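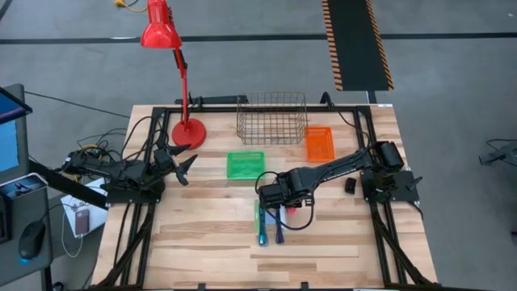 May 12, 2026

Spent the evening reading the new privacy policy from Zutwood, all 97 paragraphs of it, with a pencil. I only have the account because the allotment keys are booked through it now. They want me to click "I accept" before July or lose my login, so I thought I might as well find out what I'm accepting.

It starts well. They respect me. They respect me three times on the first page. Then comes the line saying they will never sell my data, and I believed that for as long as it took to reach the definitions, where "sell" means an exchange for money and nothing else. Swapping my address for somebody else's list would be fine, as far as I can tell. They call that "working with trusted partners."

The partners have their own page. I counted them, and there are 283. Trusted by whom? I recognized Lirndale, which used to send me the catalogs, and one called Vrettos that seems to do nothing except pass things along to other firms. Each has a link to its own policy. I opened 4 and gave up. Two were dead, one was in a language I don't read, and the last sent me back to Zutwood.

Wrote to their privacy address asking what they hold on me. The automatic reply promises an answer in 72 hours and asks for a scan of my driver's license to prove who I am. So to find out what they know, I have to tell them more. Did not send it. I'll see what they say to a plain no.

Called Raíssa Frota, who thinks I'm wasting my time. Her view is that it all leaked years ago and the policies are there to keep lawyers fed. Maybe. But she also pays cash at the pharmacy and won't give the shoe store her phone number, so I don't think she's as relaxed as she makes out. She has moved her mail to Skekholm – they claim to keep no records at all. I asked how she knew. She said it was on their website.

Went back to the settings before bed and switched off everything that would switch off. There's one box, "legitimate interest," that stays gray no matter what I do. Took down the wording by hand in case it changes. The accept button can wait.

Need stamps. If the email goes nowhere I'll send them a letter, and the only postal address I found is at the bottom of paragraph 91.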